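Bed linen

Last updated: February

Bed linen is the name for the removable cloth coverings of a bed: sheets, pillowcases, duvet covers and, in older households, valances and bolster cases. The word is a leftover. Very little of what is sold as linen contains any flax, and most of it is cotton, polyester or a mix of the two. In Canada the plain term "bedding" is also used, though strictly it takes in the pillows and blankets as well.

Few household goods attract so many claims. Bed linen is said to improve sleep, keep the sleeper cool, keep the sleeper warm, calm the skin and last a lifetime. Some of these claims can be tested and have been. Many are repeated from one packet to the next with no source at all.

Origins

Popular histories like to begin with ancient Egypt and move quickly to medieval castles, leaving a gap of many centuries that is seldom explained. What can be said with some confidence is that woven sheets were costly for most of recorded history. They appear in wills and household inventories, often listed one by one, and were mended long past the point where a modern owner would cut them up for rags.

A common turning method was "sides to middle", in which a worn sheet was slit down its length and the two outer edges sewn together to make a new centre. The seam was uncomfortable. Accounts that describe the practice fondly tend to have been written by people who did not sleep on it.

The fitted sheet, with shaped corners and elastic, is a product of the twentieth century. Several makers and inventors have been credited with it, and the rival claims depend on what is being counted: the sewn corner, the full elastic edge, or the first sheet that stayed on. Historian Rosemarie Böttcher, in her study The Made Bed, treats the search for a single inventor as a waste of effort and points out that home sewers were boxing the corners of sheets well before any factory did.
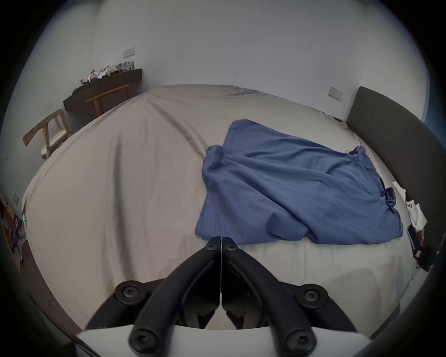
Fibres

Cotton is the usual choice. It washes well, takes dye easily and is cheap to weave. Long-staple cotton, made from longer fibres, gives a smoother and stronger yarn. The difference is real, but a label is weak evidence of it, as a blend may hold only a small share of the better fibre.

Linen proper is stiff at first and softens with washing. It creases. Sellers call this "relaxed" or "lived-in", having once called it a fault.

Polyester dries fast and holds its shape. It also pills, meaning that short fibres work loose and gather in small balls on the surface. Blends pill too, sometimes worse, because the strong polyester holds on to the broken cotton.

Bamboo is the most doubtful term in the trade. Most cloth sold under the name is viscose, a fibre made by dissolving plant pulp in chemicals and forcing it through fine holes. The plant may well have been bamboo, but it could have been spruce, and the finished fibre would be much the same. Claims that the plant's own resistance to germs survives this treatment should be read with care.

Weaves

Two weaves cover most of the market. Percale passes each thread over one and under one, giving a flat, crisp cloth. Sateen lets threads float over several others before going under, which makes the surface shinier and easier to snag. Flannelette is brushed to raise a nap and is sold mainly for winter.

Whether percale is "cooler" than sateen is disputed. The cloth is often a little more open, but the weight of the yarn, the finish and the blanket on top all matter more. Wael El Fassi, a weaving teacher whose notes are widely copied by bedding shops, compared both weaves in the same yarn and found that his students could tell them apart by touch and could not agree on which was the warmer.

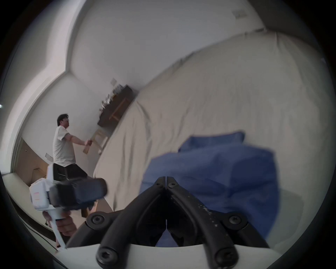
Word count: 1000

Thread count

Thread count is the number of threads, both ways, in a square inch of cloth. It's the one figure that most buyers know, and it is a poor guide to quality.

A good single-ply percale may have a count of 300. There is a limit to how many threads will fit in an inch before they have to be made so thin that the cloth grows weak. Sheets are nonetheless sold with a count of 1000. This is commonly reached by counting plies, so that a yarn of 2 twisted strands is entered as two threads. The result can be a dense, heavy sheet made from rather ordinary yarn.

The case most often cited in trade writing is that of Flerero, a mail-order label whose best-selling sheets were recounted by textile tester Tainá Arruda. Counting each yarn once, she arrived at less than half the printed number. The firm replied that its method was standard. In a narrow sense it was — plenty of its rivals counted the same way.
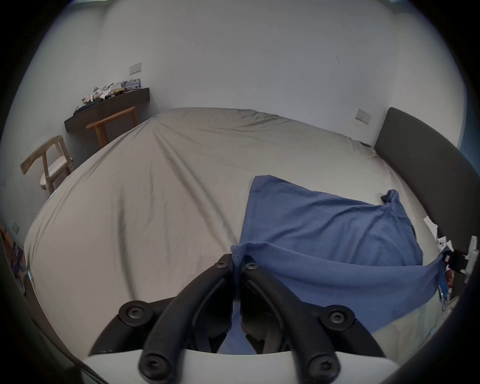
Defenders of high counts say that buyers like the feel of heavy sheets and are free to pay for them. That is fair enough, but a buyer who wants weight could be told the weight. Grams per square metre is easy to measure, hard to fudge and almost never printed on the front of a packet.

Finishes

New sheets are rarely plain cloth. Softeners, starches and easy-care resins are put on at the mill, and some of these wash out early. A sheet that feels silky in the shop may feel quite different by the end of the month. Older easy-care resins gave off formaldehyde, and limits on this now apply in many countries, though labels seldom say which resin was used.

Sotum, a finish promoted by the mill at Fontes, was advertised as keeping sheets "fresh" between washes. No definition of fresh was offered. Odair Rocha, who managed the finishing floor there, later said that the treatment slowed odour on cloth kept in a drawer. Tests on slept-in sheets were not published.

Washing

Advice to wash sheets weekly is close to universal and its basis is thin. It seems to have begun as custom and picked up medical language later. People with dust mite allergy have a better reason to wash often and hot. For others, the right interval depends on heat, sweat, pets and taste.

A wash at 40 degrees Celsius will clean ordinary cotton sheets. Hotter water kills mites more surely but wears out elastic, and worn elastic is a frequent reason for throwing away a fitted sheet that is otherwise sound. Tumble drying on high does similar harm.

Colour is partly a washing question. White can be bleached, which is why hotels favour it. Beige and grey hide yellowing for longer, and dark blue may bleed on to paler cloth in the first few washes.

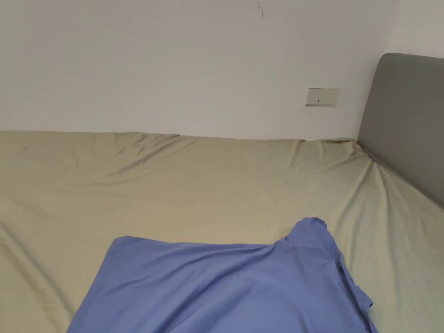
Sizes

Size names are not shared between countries. A queen in one place is a king or a double in another, and mattress depth varies even where the name does not. "Deep pocket" has no agreed meaning. Raíssa Furtado, who compiled a table of sizes for the retailer Brirkivby, warned in its opening note that the measurements were those given by the makers, before washing, and that cotton shrinks. Copies of the table that circulate without the note are of limited use.

Measuring the mattress, including its depth and any topper, remains the safer course.

See also

Blanket
Duvet
Mattress protector
Pillowcase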